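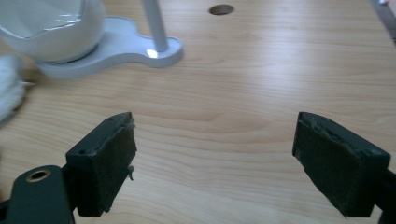

## 3. Preparação da mesa e primeiras tarefas

Esta secção aplica-se ao conjunto Movari de pinça manual e ao braço de bancada que reproduz as tarefas gravadas. Leia-a até ao fim antes de gravar a primeira demonstração. A montagem do braço está na secção 2; a manutenção das almofadas de feltro, na secção 5.

### 3.1 O que o sistema faz e o que ainda não faz

O Movari aprende tarefas curtas a partir de demonstrações feitas à mão com a pinça. Na versão atual, as tarefas domésticas e de oficina dividem-se em três grupos.

| Grupo | Tarefas | Vigilância |
|---|---|---|
| A | Pegar num objeto rígido e pousá-lo noutro ponto da mesa; separar peças por tamanho | À distância, na mesma sala |
| B | Passar um pano seco numa superfície plana; arrumar canetas num copo | Junto ao botão de paragem |
| C | Dobrar roupa, enfiar cabos, lavar loiça | Não suportado fora de ensaios |

As tarefas do grupo C podem ser gravadas, mas o braço não as repete de forma fiável. Nos ensaios de Cekosville, o modelo treinado com 200 demonstrações de dobragem de uma toalha pequena completou 17 dobras em 177 tentativas. Com o mesmo número de demonstrações, mudar uma caneca de sítio falhou poucas vezes, e quase sempre por causa da luz.

Convém ter isto presente ao planear o trabalho. Uma mesa que uma pessoa arruma em dois minutos pode ocupar o braço durante mais de meia hora, e alguém terá de apanhar o que cair.

### 3.2 Escolher e preparar a superfície

1. Use uma mesa estável, de tampo plano. A madeira clara serve bem, porque os dedos escuros da pinça se distinguem com facilidade.
2. Liberte a zona de trabalho. Um candeeiro pode ficar ao fundo da mesa, desde que a base não entre no percurso da pinça.
3. Afaste panos, pelúcia e outros materiais felpudos. As fibras prendem-se ao feltro.
4. Se o tampo tiver um furo para passagem de cabos, tape-o ou marque a zona como interdita no menu **Superfície > Exclusões**.
5. Verifique os reflexos. Um acabamento com algum brilho cria uma faixa clara no tampo, e os objetos brancos colocados nessa faixa são mal detetados. Rode o candeeiro ou mude a mesa de posição até a faixa sair da zona de trabalho – ou escolha outra hora do dia.

> **Nota:** não mude a iluminação a meio de uma série. Se tiver de o fazer, feche a série e abra outra.

### 3.3 Verificar a pinça

1. Abra os dedos até ao batente e confirme que não há nada preso entre as almofadas.
2. Observe o feltro. Alguns fios soltos nas bordas são normais e não afetam a preensão. Se o feltro estiver descolado ou deixar ver o plástico, substitua as duas almofadas.
3. Corte os fios compridos com uma tesoura pequena. Não os puxe.
4. Feche os dedos devagar. As almofadas devem tocar-se em toda a altura.
5. Repita a abertura e o fecho cinco vezes. Se sentir uma prisão, consulte 5.4.

> **Cuidado:** mantenha os dedos da mão livre fora da abertura durante o fecho.

### 3.4 Gravar uma demonstração

1. Ligue a pinça e espere pelo sinal sonoro.
2. Segure-a com os dedos abertos, virados para a mesa, e fique imóvel durante dois segundos.
3. Prima **Gravar**.
4. Coloque a pinça diante do objeto, feche, levante, desloque e pouse. Trabalhe a cerca de metade da velocidade a que o faria com a mão.
5. Abra os dedos por completo e recue antes de premir **Parar**.
6. Apague as gravações em que o objeto escorregou. O sistema não distingue um erro de um gesto intencional.

Varie a posição inicial do objeto em cada gravação. Para o grupo A recomendam-se 200 demonstrações; para o grupo B, 400. Acima deste valor o ganho é pequeno, e compensa mais gravar noutra mesa ou com outra luz.

### 3.5 Primeira execução autónoma

1. Transfira o modelo para o braço com o cabo fornecido. O adaptador Turunen só é necessário em braços da série anterior.
2. Escolha **Ensaio lento**.
3. Ponha um único objeto na mesa, leve e inquebrável.
4. Mantenha a mão junto ao botão de paragem e prima **Executar**.
5. Se o braço hesitar duas vezes sobre o mesmo ponto, pare e verifique os reflexos (3.2, passo 5).

> **Aviso:** não utilize facas, vidro, líquidos quentes ou aparelhos ligados à corrente em nenhum dos grupos. O braço não reconhece estes objetos como perigosos.

Em oficina, delimite a zona com a barreira Skellmont ou equivalente, mesmo em ensaio lento. Os registos de cada execução ficam na pasta **Ensaios** e são apagados quando se repõem as definições de fábrica (ver 6.2).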